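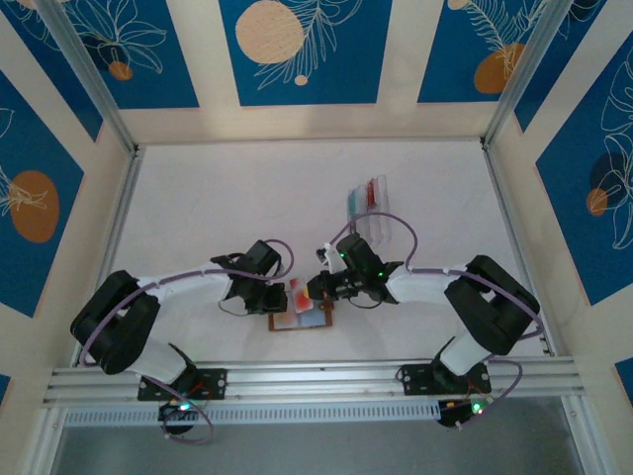 3. Table, surround and trays

3.1 The tabletop

Most earlier work on how people find small things on a work surface used a plain grey board under even light. Few homes or workshops have such a board. We wanted a table that people would accept as an ordinary pale bench top, with enough going on behind it that the eye has other places to go. The tabletop chosen is white. It was the second one tried. The first, a Nonine sheet with a gloss finish, gave bright patches under the ceiling lights, and raters in the pilot marked the patches as objects often enough that we dropped it.

The replacement was supplied by Mikuš and has a duller surface. It was wiped down at the start of each session with a damp cloth and left to dry. Marks that would not come off were logged on a paper plan of the table and left alone. By December the plan had filled up mostly along the near side, where people lean and put things down, and we moved the tray positions slightly inward for the second half of the study.

Two heights were considered for the table and the lower was kept. Raters worked from still photographs, so the height had no effect on their comfort, but it did change how much of a tray's floor could be seen past its border. At the lower height the floor was seen clearly from all the viewing positions we used.

3.2 The surround

Walls behind a work surface are rarely blank. Kitchens have tiles and calendars, and craft rooms have shelves. The surround was meant to stand in for this without bringing in real clutter that would shift from day to day. Leaves were picked as the main motif after a short trial against stripes and checks. Stripes tended to line up with the sides of the tray and made the rating task harder in a way we did not want to study here. Leaf drawings have few straight lines and no obvious top or bottom.

The colours of the surround were fixed before the trays were bought. That order matters when reading the results in Section 5. A tray colour that did well in our room may do less well against a red wall or a wooden one, and we have no data on either. Nenmont supplied the colour cards used to match the prints, and the same cards were used again at the end of the study to check for fading. One panel had lost some colour near the window side. It was not replaced.

3.3 Trays and their borders

Trays were sorted by border first and floor second. A border was called strong if it differed clearly in lightness from the table, and weak if it did not. Floors were called plain, tinted or marked. The Gesta range gave us most of the weak-border trays, in cream and pale grey. The strong-border trays came from several shops, and some were serving trays or frames with a backing fitted by us. All were small enough to be lifted in one hand.

We had expected floor colour to matter most. In the pilot, people talked about it more than anything else, and Jeferson Toledo, who ran the pilot sessions, noted that raters would describe a tray as "the blue one" or "the messy one" and hardly ever by its edge. The outlines they drew told a different story. Raters who had praised a bright floor still drew a loose outline when the border was pale, and drew a tight one around a dull floor when the border was dark.

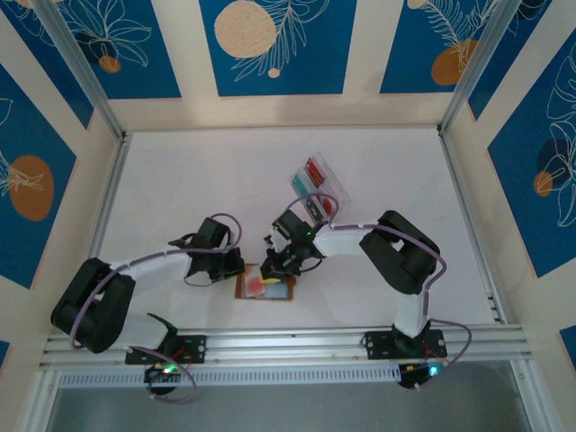
Border contrast was therefore made the main variable for the full study, with floor type kept as a second one. Raters were asked to draw the outer edge of the tray and then the inner edge, as two separate lines. Where the two lines crossed or touched, the outline was sent back once for redrawing, and the second attempt was kept whatever its quality. A brown frame on a white, faintly mottled top, as in Figure 2, counts as a strong border under our scheme. The mottling is weak enough that we still treated the tabletop as a plain ground. Metal rails along the edges of the table were a different matter, as a few raters followed a rail for a short distance when the tray sat close to one, and those outlines were scored as errors with no correction.

Figure 2. Small brown-framed tray on the white tabletop, with metal edge rails and patterned cream walls.

Marked floors need a short comment. Paint was used for the marks because it stays put and can be built up in layers. A floor with smears of red or orange draws the eye quickly, and raters were fast to click somewhere inside it. They were slower to finish the outline. Several told us they had to look away from the paint to see where the tray stopped. We kept click time and outline time as separate measures for this reason, and they are reported separately in Section 5.

3.4 Photographs and ratings

The full set held 1,975 photographs. Each was seen by at least two of the 7 raters, and the order was shuffled for each person. Before rating began, we removed 149 photographs in which the tray was so far hidden that neither of us could agree on where its corners lay. A further 133 were kept but flagged, as one corner was covered and the raters had to guess at it. The flagged photographs are included in the main tables. Leaving them out does not change the direction of any result, though it narrows the gap between plain and tinted floors.

Raters worked on their own screens at home. We asked them to set the brightness once and leave it there. Two admitted to changing it in the evening, and their evening ratings were kept, since a person looking for a tray at home would also do so in changing light. No rater was told which trays were strong or weak in border. The labels were held in a separate file, which was last edited on 5/21/26 to fix the spelling of a colour name.

3.5 Items placed near the tray

Other objects were allowed on the table as long as they did not touch the tray. Clear plastic was the most troublesome. Pieces of it standing behind the tray were often missed by raters, and when noticed they were sometimes joined to the tray in a single outline. Tinted pieces caused less confusion. Teal and red were both named correctly in the free comments, including by raters who had left the clear parts out altogether. We did not vary these items in a planned way, and the remarks on them in Section 6 should be read as notes for later work.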